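Pulero cell: where we are at the end of March
2 min read

Hi all – a quick one for the Okmont grant folks. The short version is that the simulated twin of the cell is up, the arm is bolted to its pedestal in the right spot, and I've stopped losing sleep over the wrist.

Most of this month went on setup. My first import of the arm had the base turned 8 degrees from where it should be, so every approach to the tray came in crooked (I blamed the planner for a week, sorry, planner). I fixed the mount, redid the tool offset for the two-finger gripper and ran the cube task again from scratch. 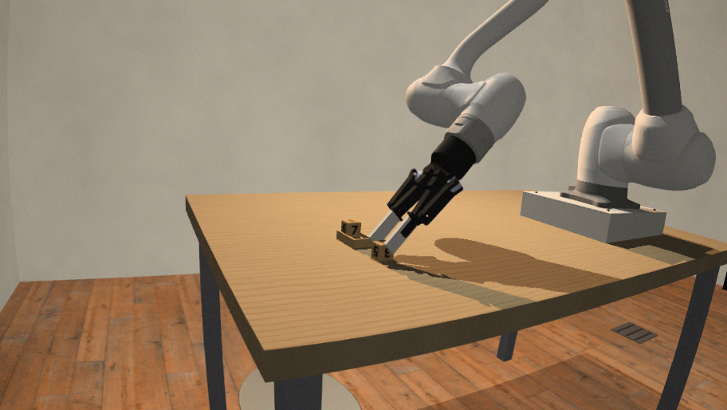
Out of 340 runs after the fix, 31 failed, and nearly all of those were the fingertips coming down a hair too low. I've raised the approach height and I'm logging joint positions at the start of every batch now, so drift should show up early. The Skinden gripper model also got new friction values, which helped more than I expected!

Still open: the nightly reset script hangs now and then, and I'd like to spend 94 hours of the remaining compute on a longer soak test. Please shout if that's a problem. The maintenance checklist for the real cell at Pascual is half written – I'll send it in April.

Comments (3)

Fine by me on the compute hours.

Did you change the offset in the shared config too? Mine still has the old one.

Good to see the base thing sorted. Same mistake bit us last year.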